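The Skarnis File

The band had been called Nirska for three years, and for most of that time it had been two people and a laptop. I played bass, badly, and wrote the chord charts. My sister sang and ran the software. When we needed a drummer we clicked on one.

In July we got an offer to play the harvest dance in Cukombridge. The pay was 300 dollars, and they wanted two hours of music, most of it slow. We had forty minutes. I said yes on the phone and then went to tell my sister.

She was at the kitchen table with her headphones on. I waited until she took one side off.

"Two hours," I said.

"Of what?"

"Waltzes, mostly. They said people like waltzes over there."

She put the headphones back on and opened the style menu. Our program was Rashti, an old version that came on a stack of discs with our uncle's keyboard. It had 767 styles in it. We had used maybe a dozen. You typed in the chords, picked a style, and it played you a band. The waltzes were near the bottom of the list, after the polkas, and most of them sounded like a hotel lobby.

We worked through them over the next few evenings. I typed chords from our uncle's songbooks and she listened and said no. She said no to the accordion. She said no to a string section that came in a beat late on every change to a minor chord. Around ten at night on the third evening she stopped on one called Skarnis.

It was piano, brushes and an upright bass. There was nothing special about the chords, G and C and D7 and an E minor, the same ones I had typed for all the others. But the piano waited. It would hold back at the end of a line as if it were listening for the singer, and then come in under her. She sang a verse over it without meaning to, and then a second one.

"Play it again," she said.

I played it again, and the piano did something different. That was normal. The program made up a new part every time you pressed the button, and if you didn't save it, it was gone. I told her that.

"Then why didn't you save the first one?"

"You didn't tell me to."

We tried to get it back. I pressed the button until after midnight. Some of the takes were good, and a couple were better than good, but none of them had the pause before the last line. My sister went to bed. I turned the volume down and kept going until the laptop got too hot to have on my knees. 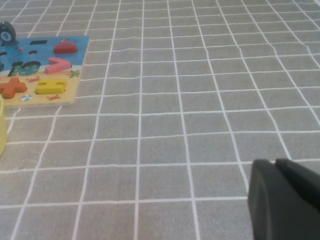 Our uncle, when she called him in the morning, told her to quit looking for it. He said the thing had one piano player's hands in it, chopped up small, and it would deal them out any way it liked. He said if we wanted a pause we should write a pause. Put a rest in the bar, he told her, and sing over nothing.

She repeated this to me word for word while I made coffee. Then she sat down and did it. Rashti let you mark a rest on any chord with a period, and you could choose which instruments kept going. She stopped the piano on the last D7 and left the brushes in. It took her a minute.

It wasn't the same. The first one had sounded like a person deciding, and this sounded like a person who had been told. But she sang it, and on the second chorus she came in a little behind the brushes, and I found I was holding the bass string down without playing it.

"Save that," she said.

I saved it. Then I saved it again under another name, and on a stick, and put the stick in the drawer with the batteries.

We had 8 waltzes by the end of the month, and a slow foxtrot, and our own forty minutes stretched to sixty with longer endings. At Cukombridge the outlet by the stage was loose, and I stood with one foot against the plug for the whole first set. People danced. An older couple asked for Skarnis again – they called it the one that stops – and my sister looked over at me, and I pressed the button.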